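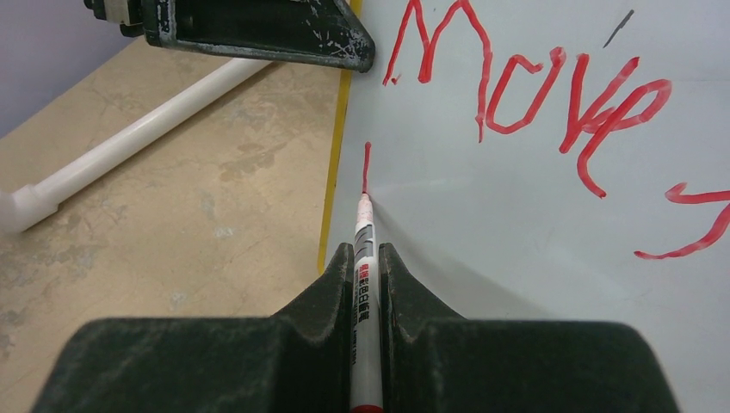

"Move", in red marker, by the arm. Wrist view.

1/ Okay, long thread, get a drink. I've been meaning to write up the handwriting work since October and I keep putting it off, so tonight you get all of it in whatever order it comes out of my head.

2/ The letters are ugly and I love them. Look at the tail on that e! The planner (we call it Tallier, it started life as a script that tallied up joint-limit violations and the name stuck) takes a word, turns it into strokes, and turns each stroke into a path on the plane of the board.

3/ The strokes come from a little font I drew by hand on a tablet over one long weekend, so please blame me for the M before you blame the software. I never did learn to make a nice M. My mother would tell you the same.

4/ Paths are the easy part. The hard part is contact. Push too lightly and the line breaks up, push too hard and the marker tilts between the fingers, and then every point after that is off by whatever the tilt was. You can watch it drift letter by letter and it is a very sad thing to watch.

5/ My first version was plain position control with the board pose measured once at startup. On a perfectly flat board I'm sure it's lovely. Ours bows a little in the middle, so I got crisp ends and a ghost of a word between them.

6/ Version two runs an admittance loop on the axis normal to the board and leaves the other two in position control. Renata Jabłońska talked me into it over a very patient phone call – thank you, Renata, I owe you several lunches – and it was the biggest single improvement in the whole project.

7/ The loop first ran at 90 Hz, because that's what the old logging node could keep up with and I was too lazy to split them. Please don't do this. Moving the logger into its own process got me to 1,000 Hz and the chatter on the downstrokes went away that same evening.

8/ Then the pen-down problem. The short vertical strokes are the worst of them, since the marker spends nearly its whole life either landing or leaving. I now ramp the force target over the first few millimeters of travel. Wilson Mosquera suggested a tiny dwell before moving off, too, but all I got from that was fat red dots, so it's behind a flag and the flag is off. Sorry, Wilson.

9/ For the people who always ask about tooling: replay is the thing I'd build first if I started over. Every stroke gets saved with its commanded path, measured path and force, and I can scrub through them next to the wrist video. There are 842 strokes in there now and I've looked at far too many of them at one in the morning.

10/ Still to do: re-estimate the tilt of the marker from the wrist view between letters, and nudge the tool frame to match. I have a branch. The branch does not compile. We'll get there.

11/ Cleaned-up config and the stroke font will go up once I've taken my swearing out of the comments. Questions welcome, I answer slowly but I do answer!

More from this author
Splitting the logger out of the control loop, with timings
Why my stroke font has two kinds of "a"
Tallier notes: joint limits near the top of the board
Replay viewer, first screenshots
What I got wrong about tool frames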